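wrist cam only vs wrist + head cam, bathroom tasks
Manipulation > Methods and results

codham_dan
Finished the ablation finally. Same policy, same 1121 demos, trained once with both views and once with wrist view only. Task is the faucet lever, fixed base, 1000 rollouts each split over 4 bathrooms.

Wrist only came out ahead. Not by a ton but in every bathroom. Wasn't expecting that, I had the opposite written in my draft.

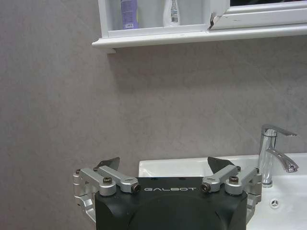 My guess is the head view mostly learns the room. Wall color, mirror, whatever's on the shelf. Wrist view has both fingers in it the whole time so the policy always knows where they are relative to the chrome. Havent tested that part yet.

jerngate
Same seeds?

codham_dan
2 seeds. I know.

mulligan_a
Don't buy it, sorry. 2 seeds and a fixed base, of course the wrist view wins, the faucet is basically in view from step one. Start the arm facing the door and see what happens.
Áine

gilbert77
^ agree on start pose, disagree on the rest. We saw the same thing on Numo with drawers. Head cam helped the first couple seconds and then hurt.

codham_dan
Start pose is randomized but only a little, about a hand's width. Fair point. Will rerun wide.

mulligan_a
And crop the head view. If its really memorizing the room then a tight crop should close most of the gap. Cheap to check

maeve_moriarty
What did you do about glare? Chrome kills our depth, we ended up going rgb only

codham_dan
rgb only here too. Crop run is queued, probably done by August at the rate I get gpu time

jerngate
post the failures too pls, not just the rate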